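How a Zipper Works, and How to Fold a Jacket That Has One

From the Wumbridge Children's Library series "Ordinary Things"
Written by Tamsin Baptiste
For readers aged 8 and up

A zipper is a fastener. A fastener joins two edges of cloth so they can be separated again later. Buttons, snaps, hooks and laces are also fasteners. A zipper differs from them because it closes the whole length of an opening with one pull.

The parts

A jacket zipper has two long strips of cloth called tapes. One tape is sewn to each front edge of the jacket. Along the edge of each tape is a row of teeth. The teeth can be metal or plastic. Each tooth has a small bump on one side and a small hollow on the other.

The slider is the part that moves up and down. Inside it is a channel shaped like the letter Y. The pull tab is the piece you hold. At the top of each tape is a stop, which keeps the slider from coming off.

At the bottom of a jacket zipper there is a pin on one side and a box on the other. The pin must go all the way into the box before the slider is moved. If the pin is only halfway in, the teeth will not line up, and the zipper may jam.

What happens when you pull

When the slider moves up, the two arms of the Y guide the rows of teeth toward each other at an angle. The bump on one tooth enters the hollow of the tooth across from it. The next tooth locks in above, and so on to the collar. Once the teeth are locked, pulling sideways on the cloth does not separate them easily.

When the slider moves down, a wedge inside it pushes between the teeth and forces them apart. The wedge is the part of the Y where the two arms meet.

Why folding depends on the zipper

A T-shirt is the same softness all over and can be folded almost any way. A jacket is different. The zipper makes a stiff line down the middle, and a line of metal teeth is stiffer than the cloth on either side. A sharp bend across the teeth can put strain on them, so the jacket should be laid flat before it is folded.

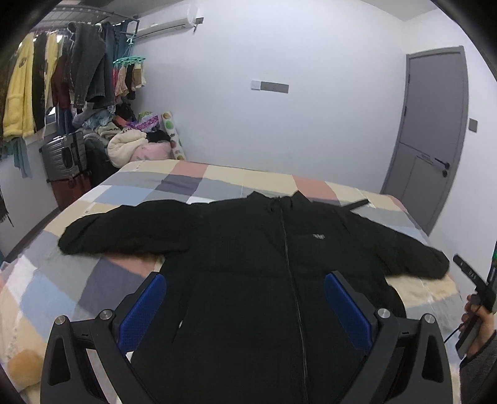

A bed is a good surface for this job. It is wide enough for both sleeves, and it is soft, so snaps and metal teeth will not scratch it the way they might scratch a table. Pull the cover smooth first. A wrinkle under the jacket becomes a wrinkle in the fold.

The folding method

1. Close the zipper to the collar.
2. Lay the jacket down with the front facing up.
3. Stretch each sleeve straight out to its side. Pull any bunched cuff flat.
4. Empty the pockets. Close any pocket snaps.
5. Tuck loose straps or cords inside the collar.
6. Fold one sleeve across the chest, then the other.
7. Bring the bottom edge up to the collar in one loose fold. Do not press on the bend.

A jacket that will be worn again the same day can go on a hanger instead. Damp jackets belong on a drying rack until they are fully dry. Folding a damp jacket traps water in the cloth, and it can begin to smell.

If the zipper sticks

Stop pulling. Look at the slider and check for cloth caught inside it. The lining is often what gets caught. Hold the lining away from the teeth with one hand and move the slider back a short way with the other. If no cloth is caught, rub the tip of a plain pencil along the teeth. Pencil lead contains graphite, a slippery mineral, and a thin layer of it helps the slider move. Wipe off the extra with a dry cloth, as it can leave gray marks on light fabric.

If a tooth is missing, ask an adult. The zipper will probably need to be replaced.

Words to know

Fastener: something that joins two edges and can be undone.
Graphite: a soft, gray form of carbon.
Slider: the moving part of a zipper.
Tape: the cloth strip that holds the teeth.

Page last checked 11 Feb 2021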